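4.2 Running the counter-clearing task

Load the kitchen layout in Prutthorpe and wait for the status line to read Ready. Do not start a run while assets are still loading.

1. Open the Tasks panel and select Clear Counter.
2. Set the episode limit to 2000 steps.
3. Set the random seed to 185. Leave the field blank for a new layout on each run.
4. Press Reset, then check that the gripper is open and clear of the counter.

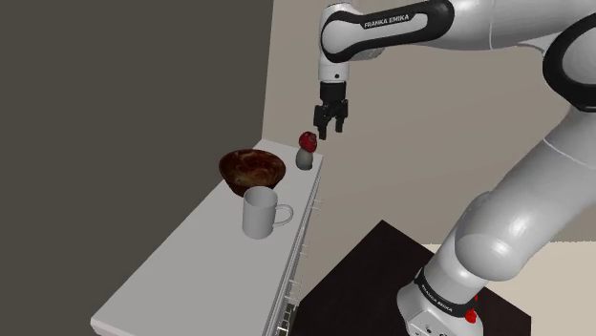 Figure 2. Arm over the counter with bowl, mug and stacked items.

5. Press Run. The log opens in a separate window.

Note: Stacked items are the hardest case in this set. The grasp planner treats each item as free-standing and does not predict what the lower one will do when the upper one is lifted. Score the two items separately.

Caution: A pass in simulation does not mean the arm is ready for a real kitchen. Wet dishes, soft packaging and people reaching across the counter are not modeled. Do not export a policy to hardware until the checks in section 5 are complete.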